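Imogen Fairclough
22 Jun 2022

Okay, a few of you asked about the bins after I mentioned them last week, so I'm going to do a proper little thread on sorting odds and ends, wear and tear on metal, and why I've become so fond of a plain gray bin. Get a drink, I do go on a bit. (1)

Some background for the new people (hello, and welcome!). I look after the odds-and-ends store at Drollelia, where we keep all the small stuff that doesn't belong to a set: blocks, balls, little tubs, squashy things, the one lid that fits nothing. When I started, all of it lived in cardboard boxes, and the boxes were in a sorry state. (2)

Cardboard is lovely until the bottom goes. Ylva Öberg and I once carried a full one down the corridor at Astilport and left a trail behind us like Hansel and Gretel, except with bouncy balls, which do not stay where you drop them. We were still finding them in August. (3)

So we moved to metal. Big, rectangular, sloping walls, nothing clever about them. I'd wanted something prettier, I'll admit it. I had my heart set on a set of painted crates from Hurnier in a sort of buttery yellow, but they came to 879 for the lot and they were too shallow anyway, so that was the end of my yellow dream. (4)

The sloping walls are what won me over. With a straight-sided box, every small thing migrates to the edge and wedges itself there, and you end up scraping your knuckles trying to fish it out. With a slope you still get things sitting in the corners (you always will, corners are greedy), but you can get your fingers underneath. (5)
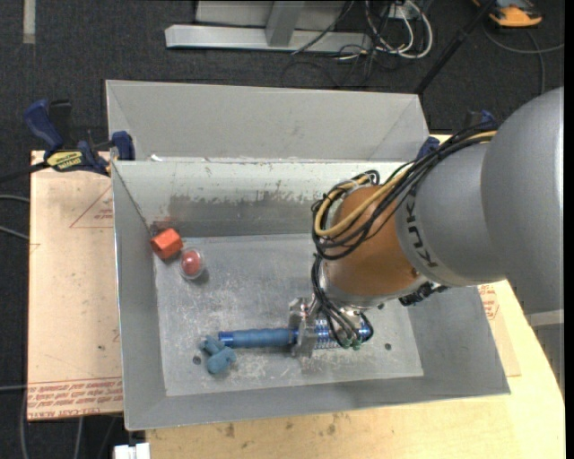 Front bin, with the orange-red block tucked up in its favorite corner.

I love how much a bright block stands out against the gray, even from the other end of the room. The lumpy grayish-blue one is another matter altogether. I have walked straight past that sort of color more times than I'd like to confess, and Nisha Sengar now makes me do a second look at every bin before I tick it off. (6)

People always ask about the scratches. Yes, the floor is scuffed, and yes, the coating has worn off a good patch of the front bin's wall, with that raggedy edge along the top. I used to fret about it terribly. Then Elsa Magnusson, who grew up around workshops and has no patience with fretting, ran her hand over one of our older bins and told me to worry when it catches on my sleeve. (7)

So that's the test now, the sleeve test! Old cardigan, slow sweep along the wall and across the floor. If it snags, out comes the fine sandpaper. If it doesn't, I leave it alone and go and have my lunch. I do wipe away anything flaky first with a damp cloth, so the little bits don't end up stuck to the softer things. (8)

Smears are a separate job. There's a faint reddish one low down on that same wall, and I honestly couldn't tell you what made it. For marks like that I start with warm water and a drop of dish soap, then give it a few minutes while I do something else. I don't scrub near a worn patch. I did that once and made the patch a good deal bigger, and Vidar Lindholm has never let me forget it. (9)

Small round things go in small round containers, if I have any to spare. See-through ones, please, please, please. I inherited a whole stack of solid white tubs from the Slanina store and spent my first month opening and closing lids like somebody looking for her glasses. With a clear one you spot the reddish ball inside and carry on with your day. (10)

Oh, and don't overfill! I know it's tempting when a bin is that big. My own rule is that I want to see plenty of floor between things. Once they start piling up you stop looking and start rummaging, and rummaging is how the small containers get tipped over. I had 18 things in one bin last winter and it was chaos from morning to night. (11)

Ylva asked whether I line mine. I tried felt for a while, and it was beautifully quiet, but it rucked up at the edges and held on to every crumb of dust in the building. Bare metal is noisier and I've made my peace with the clatter. If you have a liner that really does lie flat on a sloping wall, tell me, I would be so happy to be wrong about this. (12)

Last bit, because my tea's gone cold. Keep two bins side by side if you have the room for it. You can move things across while you clean the first one, and you never have to put anything on the floor. I'll do labels next time, once Nisha and I have agreed on a pen. (13)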